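Search this site
Ask a question Home workshop Grippers and arms

Soft pads won't let go of shredded packing

Asked by Shiela Dumlao, January, 7.40 in the evening

Hello all, long-time reader, first go at asking anything. I've been building a pair of hand-held grippers at our shared workshop in Rastcombe (the Clulline, if any of you are local, it's the place with the dreadful parking). You squeeze the handle, the fingers close, and the idea is that later on the same fingers go on a little arm that packs boxes for my soap orders. Grey printed fingers, black soft pads, camera on top, nothing very clever!

Bottles are fine. Soap bars are fine. The trouble is the shredded filling that goes round them. I close on a bunch, lift, and I get either three strands or the whole bag's worth. And when I do get a decent handful, it won't come off again. I open the fingers over the box and half of it just hangs there, stuck to the pad, and I end up shaking the thing like a wet umbrella.

I've tried squeezing harder, which made it worse, and I've tried going in slower, which made no difference at all. The pads have a textured fabric sort of face on them, and I cup them a bit so they make a pocket. I like that for the bars and don't want to lose it.
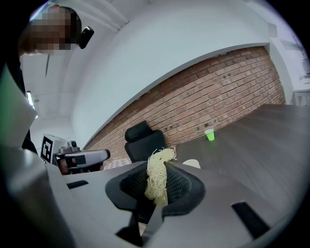
Ustyna Antoniuk: it's the fabric, I'd put money on it. Anything with a weave or a knit will hang on to paper shred and wood wool, because every cut end is a tiny hook. I had the same fight with a feeder I built in my garage. Try a smooth cover over the pad just for the filling. I cut up a silicone baking sheet and held it on with two elastic bands, looked awful, worked straight away. You keep the pocket shape underneath, so your soap bars shouldn't mind, though do check they don't slide.

The other thing is how you grab. Don't go straight down. Fluff the filling up first, come in from the side, and give it a small twist as you lift so the loose bits tear away. Mine went from hopeless to dropping maybe one handful in 40.

Posted 9.15 in the evening

Ariel Mercado: just use a bag of air pillows, job done. Shred is a pain for people too.

Shiela Dumlao: ha, fair, but my customers like the shred and I've got 7 sacks of it in the hall. Ustyna, I'm stealing the baking sheet tonight. Do you put it on both pads or only the one?

Ustyna Antoniuk: both. With one, it only sticks to the other side instead. And wipe them now and then, they get dusty and start gripping again.

Renato Panganiban: has anyone tried baking parchment? I've no silicone in the house

Log in to add an answer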